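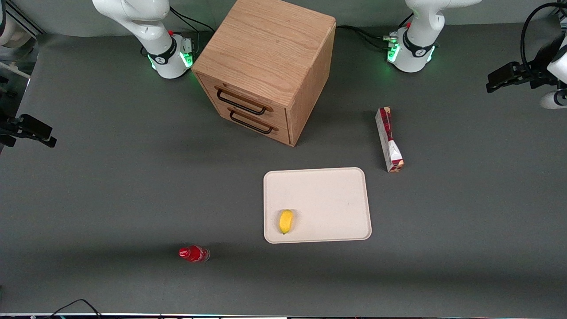

Unit 6: Solvent Degradation and Reclaiming in Post-Combustion Capture

Course notes, revised 1 Mar 2026
Lecturer: Khanyisile Swanepoel
Tutorials and lab marking: Precious Masilela

6.1 Scope

Unit 5 covered absorber sizing and the equilibrium behaviour of aqueous amines. These notes deal with what happens to the solvent over months of service. Monoethanolamine (MEA) is the reference case throughout. Piperazine blends are treated in Unit 7 and are not assessed here.

6.2 Degradation routes

Oxidative degradation occurs mainly in the absorber and its sump, where dissolved oxygen from the flue gas reacts with the amine. Products include ammonia, aldehydes and carboxylic acids. Dissolved iron and copper catalyse the reaction, so corrosion and oxidation tend to reinforce one another.

Thermal degradation occurs in the stripper, the reboiler and the hot side of the cross exchanger. For MEA the dominant mechanism is carbamate polymerisation. The rate rises with temperature, amine concentration and CO2 loading, and this sets a practical ceiling on reboiler temperature.

Acid gas impurities (SOx, NO2, HCl) react with the amine to form heat-stable salts. These are not regenerated at stripper conditions and accumulate in the circulating inventory. NO2 also contributes to nitrosamine formation where secondary amines are present.

6.3 Consequences for operation

Loss of active amine reduces cyclic capacity. The operator compensates by raising circulation rate, and reboiler duty rises with it. Viscosity and foaming tendency also increase, though neither tracks heat-stable salt content closely enough to be used as a substitute for it.

6.4 Reclaiming options

Thermal reclaiming: a slipstream of lean solvent is heated, usually with added caustic, and the amine is recovered overhead. It removes salts, metals and high-boiling products. The residue requires disposal as industrial waste.

Ion exchange: effective for heat-stable salts, but does not remove neutral degradation products. Regeneration of the resin generates a dilute aqueous effluent.

Electrodialysis: similar selectivity to ion exchange. Membrane fouling is the usual limitation, and upstream filtration is assumed.

6.5 Worked problem: the Kondero unit

The Kondero case has a solvent inventory of 1660 t. Make-up amine is 900 kg per day, of which 64 per cent replaces degraded amine. The remainder replaces emissions and mechanical losses.

Amine lost to degradation = 0.64 × 900 = 576 kg per day
Other losses = 900 − 576 = 324 kg per day

Note that the inventory is total solution — water included — and must not be used directly as the mass of amine. Convert with the weight fraction on the data sheet before calculating a fractional loss rate.

6.6 Tutorial preparation

Read the Besanus and Hulevel case sheets. For each, identify the controlling degradation route and recommend a reclaiming method, stating the waste stream it produces. The Albers sheet is optional and covers flue gas pretreatment only.

Submit calculations with units shown at every line. Spreadsheets are accepted where the formulas are visible.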